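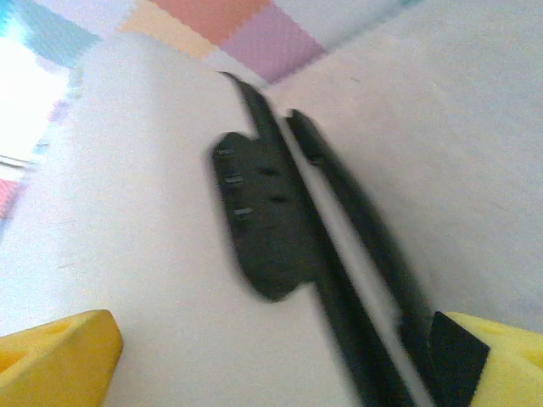

I have finally finished the big bread year! Well, nearly a year – I began in February with a jar of flour and water on the windowsill and a library book that fell open at the rye chapter, and I've been baking rye ever since. My friends have been very patient. My freezer is full.

What got me going was a loaf Bogumił brought over after a trip to see his aunt. It was dark and sour and so heavy I thought he'd wrapped a brick in the tea towel, and I ate four slices standing up with nothing but butter. I'd only ever had the pale sliced sort with caraway in it and had decided years ago that I didn't like rye. What a waste of all those years!

So, the starter. I fed mine wholemeal rye from the first day and it was bubbling by day three, went completely flat on day four, and smelled of nail varnish on day five. I very nearly binned it. Eun-ji told me to carry on and stir it more, and by day 8 it was climbing out of the jar and on to the sill. If yours goes quiet, leave it be for a bit and keep feeding. Mine lives in the fridge now and gets 50 g of flour the night before I bake.

The thing I love most is that you don't knead. After wheat bread it feels like cheating. You mix it with a wet spoon until it looks like wet cement, scrape it into a tin, smooth the top with more water and walk away. It won't spring up and it won't form a nice ball, and the first time I made it I kept adding flour to try to get something I could handle. Don't do that! I ended up with a loaf you could have propped a door open with, and the middle was still dry after a week.

My usual loaf these days is all rye, with a scald. You pour boiling water over a few big spoonfuls of the flour, plus a spoonful of malt if you have it, cover it and leave it somewhere warm for a couple of hours. It goes from grey and gluey to brown and properly sweet, and I still get a little thrill lifting the lid. Mix that with the starter, the rest of the flour, salt and a bit of treacle. Into the tin, then wait until you see small holes breaking on the surface. Hot oven for the first 15 minutes, then turn it down and give it most of an hour more.

Then comes the hard part, which is not cutting it. Seidu cut into one the minute it was out (I was in the garden, I couldn't stop him) and the knife came out looking as if it had been in glue. A whole day wrapped in a cloth is the least it needs. Two is better, and by day three it slices thin as you like and the sourness has settled right down.

Things that have gone on top this year: smoked mackerel and horseradish, cold butter with far too much salt, cream cheese and pickled beetroot, plum jam, and one rather good fried egg.

Next I want to try the Danish kind with whole grains and seeds soaked overnight. I've got a bag of cracked rye in the cupboard and Eun-ji has promised me her long tin with the lid. I'll put the recipe up once I've made it twice and it's come out the same both times.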